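Category: Simulation > Kitchen tasks > Scoring and success checks
Posted 16th August by the ticket owner

Ticket title: Mug task gets marked done when the mug is on the wrong plate (Zikton, build 20)

Hi all! Opening a ticket and keeping my log in the same place, because last time I split them in two and then couldn't find either half. Sorry in advance for the length. I type the way I talk.

Short version for whoever triages: the Parisi kitchen tasks have one where the arms have to pick up a mug and set it on a plate. When there are two plates on the table, the success check sometimes says yes for the wrong one. It also sometimes says yes before the gripper has let go, but I think that's a separate bug and I'll get to it.

What I'm running
Zikton build 20, default physics, the Parisi kitchen set with no edits, and the stock two-arm setup. The policy is our own, trained at home on the Skerkinard demos. The scoring goes through Finska, also stock. I haven't touched the Finska config except to point it at a different folder for the results (and yes, I put it back to the default later to rule that out, see below).

Why I was looking in the first place
I got into all of this wanting to know one thing, which is how far off we are from a machine that can clear a table without me hovering over it. I have a small house and a lot of dishes. So I left the mug task running overnight, 420 episodes, and in the morning the summary page looked great. I was so happy! I nearly sent the number to my whole family. Then I scrubbed through a handful of the saved runs while I ate breakfast and the third one I opened had the mug sitting on the wrong plate, perfectly upright, with a big green "success" next to it.

So that was breakfast ruined.

Log, first pass
Went back and watched every episode that was marked as a success. I did it at high speed with a notepad. Of the full 420, I found 87 where the check said yes and I'd say no. Most of those were mug on the wrong plate. The rest were the mug still held in the gripper and only brushing the plate, or the mug set down half on the rim and leaning. I was pretty generous with the leaning ones. If it was leaning but staying put I let it pass, because my own mugs don't always land flat either.

I'm attaching the list of episode seeds to the ticket as a plain text file.

Log, things I tried that didn't help
Tried turning off the random table colors. No change.

Tried a fresh Finska folder, default location, nothing left over from older runs. No change, and I lost an hour to a typo in the path. Whoever wrote the error message for a missing folder, please have it print the folder name. It says "source not found" and leaves you to guess what source.

Tried the scripted policy that ships with Parisi in place of mine. This one was more useful than I expected. The scripted policy almost never picks the wrong plate, since it gets told exactly where to go, so the bug barely shows up with it. I think that's how it got through testing. You need a policy that gets confused like mine does before the check has anything to be wrong about.

Tried slowing the physics down. The early "yes" while the mug is still in the gripper got a little rarer, but it didn't go away. The wrong-plate one stayed exactly the same.

Log, what I think is happening
I opened up the success function for the task. As far as I can read it (I'm not a real programmer, I fix washing machines for a living and do this at night), it looks for contact between the bottom of the mug and anything in the scene that has the plate label. It doesn't ask which plate. If the scene has one plate, fine. If it has two, any contact with either of them counts. So a mug that starts out on something with that label could in theory be scored as finished before the arm moves at all, as long as the starting contact isn't filtered out. I think there's a short wait at the start of each episode that hides this most of the time. I'd love for somebody who knows the code to tell me I'm wrong about the wait.

The second problem is that there's no check for the gripper being open. Contact is enough. To my mind a mug isn't put down until you've let go of it. I tried explaining this to my nephew when he was little and he didn't agree either, so maybe I'm asking a lot of the software.

Log, the patch I'm running locally
I made two changes. First, the check now compares the plate the mug is touching against the goal plate by its own ID. Second, both grippers have to be clear of the mug, and it has to stay that way for a bit before the episode ends. I picked the length of the wait by feel, so please don't copy mine without thinking it over.

With the patch on, I reran the same seeds. The wrong-plate episodes are now all scored as failures, as they should be. The held-in-the-gripper ones mostly run on until the arm lets go, and then it's a fair yes or a fair no depending. My success rate is a good deal worse than what that happy summary page said, and I've made my peace with it. I did not tell the family.

One thing the patch doesn't fix: a few of the leaning mugs slide off after the episode has already ended. I only know because I let the sim keep running afterward. Not sure that belongs in this ticket. I can open another if you'd like.

Reply to the question in the queue, "isn't this just a bad policy?"
Fair question! It is a bad policy, partly. It goes to the wrong plate and that's on me and my training. But the check should be able to tell me it's bad. I spent most of the spring thinking I had a decent one, and I was picking which version to keep based on those scores. There's a version from back in December that I threw out for scoring low, and now I'm wondering if it was the careful one. I've asked for the old files back from my backup drive — wish me luck, that drive makes a noise.

Reply to the other question, "does anybody need this to work on a real table?"
I do! Well, I'd like to. In my day job I see people's laundry rooms and kitchens all week, and they ask me when a machine is going to fold the towels or put the cups away. I always say not yet, and I used to say it with a shrug. Having watched hundreds of these I have a better answer now. The reaching and the grabbing are pretty good. Mine gets hold of the mug most of the time, and it goes in for the handle in a way that still makes me grin. What's weak is knowing which of two nearly identical things you meant, and knowing when the job is done. Those are the parts I don't think about when I do dishes myself, so I never thought to test for them.

It's a lot like shop work, come to think of it. You can train a new helper to turn a wrench in an afternoon. Getting them to put the right hose back on the right inlet takes longer, and so does getting them to come tell you when they're unsure.

What I'm asking for
Please make the goal plate part of the success check for every Parisi task that has more than one. I only looked closely at the mug one, but the bowl task reads from the same function, so I'd bet a sandwich it has the same trouble.

Please add the released-gripper condition, or at least a switch for it in Finska so people can compare with their older numbers.

And if it's not too much work, a note on the Zikton page saying that mug scores up through build 20 may read high. I'm happy to write that note. I can share the Skerkinard demos I used too, if anybody wants to train something equally confused.

Status: open. Workaround: local patch, attached. Severity I left at medium, but I'd go higher if it turns out people are publishing off these.

Last entry for tonight
My next job is the training side, and I want to start with layouts where the choice of plate is the only hard part. That means a plain table, hardly anything in the way, and crockery that matches, so the policy can't lean on color to save itself. A mug and two plates will do for that. With the white mug on its saucer farther up the table and the empty plate down close to the arms, both have the same thin red rings, and a check that only asks for "a plate" has no reason to care which one it gets. There's plenty of bare wood off toward the gray handle too, so I may move the empty one over there in some of the runs and see whether distance helps. I'll add those results to this same ticket once I've watched them through, every episode this time, before I look at the summary page.

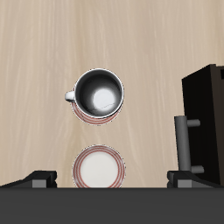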